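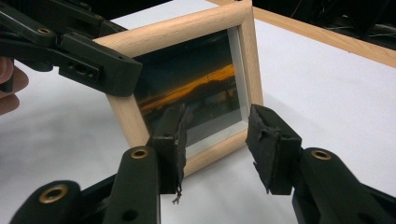
*Orange horizon, dark sky, plain light wood with mitered corners.*

# frame-sizes

Hi! This is my big list of picture frame sizes, and the little script that reads it. I started it after I bought a mat for an 8x10 print and the opening swallowed the print whole. (The opening was 8x10 too. Of course it was.) Mat openings are normally cut smaller than the print they cover, so there's a lip to hold the paper down, but plenty of sellers list the outside of the mat, the opening, the glass and the print all under the word "size."

So I started writing down which was which. It's now a CSV with 3,000 rows, and I'm still adding to it whenever I get a free evening.

## What's in the file

Each row is one frame as sold. The columns you'll probably care about:

| column | what it means |
|---|---|
| `maker` | name on the label or in the catalog |
| `listed_size` | whatever the seller calls it, copied exactly |
| `rabbet_w`, `rabbet_h` | the size of the recess at the back, in mm |
| `sight_w`, `sight_h` | what shows from the front, in mm |
| `depth` | room for glass, mat, print and backing together |
| `mat_included` | yes, no, or blank if I don't know |
| `checked` | `tape` or `catalog` |

If you only use one pair of numbers, use the rabbet. That's what decides if your glass fits. Sight size is for planning how the thing looks on the wall, and it can be several millimeters smaller all the way around.

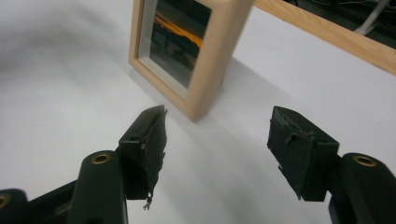 *Light wood again, on the white table.*

## Where the numbers come from

Most of the Prevetti and Grumier rows come from their printed catalogs, typed in by me and then proofread by Cuiping Ye, who is much more patient than I am and found 72 typos in the first pass. Sorry, Cuiping! The Derndale rows were all done with a tape measure, and so were the 42 shadow boxes at the end of the file.

Jiahui Duan sent in the Tian rows. Those were in inches with fractions, and I converted them to whole millimeters. I kept the original text in `listed_size` in case you'd like to redo it your own way.

Things I haven't fixed yet:

- 71 rows have no `depth`. The catalog skipped it and I never got hold of the frame.
- Ovals are stored as the rectangle they'd fit inside. Not great, but it works for ordering glass.
- A few makers swap width and height for landscape frames. I put the longer side in `rabbet_w` for anything sold as landscape, no matter what the label says.

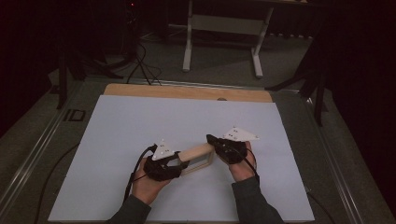 ## Using the script

You need Python 3 and nothing else. From the folder:

```
python fit.py --print 203x254 --lip 3
```

That looks for frames that hold a 203x254 mm print with a 3 mm lip on every side, and lists them from tightest to loosest. Add `--mat 50` if you want a 50 mm mat border, and it works out the bigger frame for you. `--min-depth` is handy for anything thick – pressed flowers, medals, a canvas board.

Blank depths get skipped when you use `--min-depth`. I went back and forth on this and decided I'd much prefer a short list to a frame whose back won't close.

A couple of notes from my own ordering mistakes: ask for glass 2 or 3 mm under the rabbet in both directions, and measure the rabbet at both ends before you order, especially with wood. If the two ends don't agree, go with the smaller one.

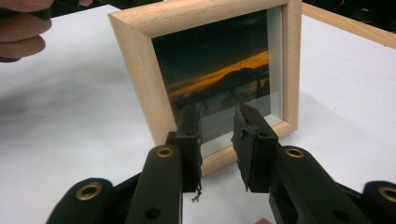 ## Sending me more rows

Yes please! Open an issue or a pull request, with millimeters if you can manage it. Put `tape` in `checked` only if you held the frame in your hands. I'm short on deep square frames and on anything panoramic.

The data is CC BY 4.0 and the script is MIT. If you print the table out and pin it up over your workbench, I'd love a picture of that.

Last updated 15 May 2025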